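# Praltmont Kitchen Set

Praltmont is a collection of teleoperated robot episodes, all recorded in home-style kitchens, all with one arm and one gripper. We started it because we wanted a policy that could unload a dishwasher, and the data we could find was mostly blocks and bins on tabletops. Racks are a different animal! Tines hide things, glass is hard to see, and a cup that looks free on camera can be wedged at the bottom.

This README covers what's in the release, how it was gathered, and the stuff we already know is wrong with it.

## What you get

- 386 episodes in the main set, each one a single task from start pose to end pose
- 60 more held out for testing, from a kitchen that does not appear in the main set
- joint positions, gripper opening, and operator commands, all on the same clock
- color video from the fixed views, plus a short text instruction per episode
- a success flag and a free-text note from the operator

Failures are in there too. Please don't throw them out before you've looked at them. Some of our favorite episodes are ones where the gripper misses a glass, backs off, and comes in again from a better angle. Training on those helped our own policy recover from bad grasps, and we'd love to hear if it does the same for yours.

## Sites

**Iltemham** is the main kitchen. The dishwasher opens next to a long counter, so most tasks there are rack to counter or counter to rack. It also has a window across the room, so expect the light to drift over a session.

**Winlow** is the held-out kitchen. Narrower, darker, and the racks slide differently. Keep it out of training if you want to compare your numbers with ours.

## Tasks

1. Take a named item from the upper rack and set it on the counter.
2. Take a named item from the lower rack and set it on the counter.
3. Load an item from the counter into a free spot.
4. Push the upper rack in.

Task 4 is the short one and also the one people ask about most. The arm pushes with the gripper closed. Operators were told to stop if the rack jammed and to flag the episode `jam`, so you can filter those easily.

## How an episode is recorded

The operator moves the arm to the start pose, reads the instruction aloud, and presses record. No retakes in the middle. If something slips or tips over, they keep going as long as it's safe, and they write down what happened afterward. The limit is 600 seconds, and anything that hits the limit is marked as a failure even if the item was nearly there.

Between episodes we shuffle the dishes. Early on we were lazy about this and kept putting things back in the same slots, and the first policy we trained simply learned the slots. It was very confident and very wrong as soon as we moved a cup. Episodes before `ep_210` come from that period. They carry the tag `fixed_layout`, and we suggest giving them a lower weight.

## Format

One folder per episode. Inside you'll find `state.csv`, `video/`, and `meta.json`. The loader is called Sethi and lives in the `sethi/` directory of this repo. It reads a whole folder, lines up the streams, and hands you plain arrays. If you'd rather write your own loader, timestamps are in seconds from the record press, and the gripper value goes from 0 (closed) to 1 (open).

## Known problems

- Clear glass is underlabeled. Instructions sometimes say "cup" for a drinking glass.
- In some Iltemham episodes the arm blocks a good part of the lower rack. Use the second view if your model needs to see down there.
- The arm's cables swing a little during fast moves. Some vision models seem to latch onto that, so check your attention maps.
- Dark dishes in the lower rack have weak contrast. We tried brightening the video and decided to ship it untouched.
- A few notes are just "ok". Sorry.

## Plans

We're collecting more lower-rack episodes now and hope to put them out in August. Silverware is next on the list after that, and we're both excited and a bit scared. If you find a bad flag or a broken timestamp, open an issue with the episode name and we'll fix it in the next release. Results are welcome too, good or bad, especially on Winlow.

Last updated: June 21, 2025

Related items

- Sethi loader: install notes
- Praltmont operator guide
- Winlow test protocol
- Changelog 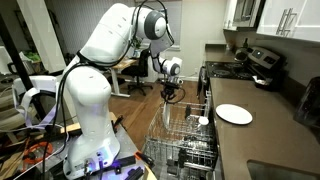
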